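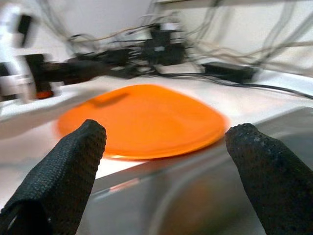

3.2 Flache Rundobjekte auf Arbeitsflächen

Startseite | Ausgaben | Autoren | Einreichung | Kontakt
Suchbegriff eingeben Suchen Erweiterte Suche

Abbildung 1: Flaches, rundes Objekt in leuchtendem Orange auf der Arbeitsfläche.

Der untersuchte Bestand umfasst 682 Gegenstände des täglichen Gebrauchs, von denen 363 der Gruppe der flachen Rundobjekte zugeordnet wurden. Zu dieser Gruppe zählen Teller, Deckel, Wurfscheiben und Bodenmarkierungen für den Sport. Die Zuordnung erfolgte nach der Grundform; der Verwendungszweck blieb in diesem Schritt unberücksichtigt.

Das Objekt in Abbildung 1 verdeutlicht die Schwierigkeit einer rein visuellen Bestimmung. Die glatte, glänzende Oberseite und der gerundete Rand sind mit mehreren Untergruppen vereinbar. Auch die kleine dunkle, längliche Stelle auf der Oberseite – Schlitz, Grifföffnung oder Schatten – erlaubt keine eindeutige Entscheidung. Solche Fälle wurden nach dem von Kos vorgeschlagenen Schema als »unbestimmt, flach« geführt und einer zweiten Sichtung zugewiesen.

In der zweiten Sichtung konnten über 70 Einträge einer Untergruppe zugeordnet werden. Die Farbe erwies sich dabei als schwaches Merkmal, da kräftige Töne in sämtlichen Untergruppen auftreten. Höhe und Randprofil wurden deshalb stärker gewichtet.

Verwandte Beiträge
Kos, Selma: Ordnungsschemata für Haushaltsgegenstände
Die Sammlung Oltham: Bestand und Erschließung
Randprofile im Vergleich – ein Werkstattbericht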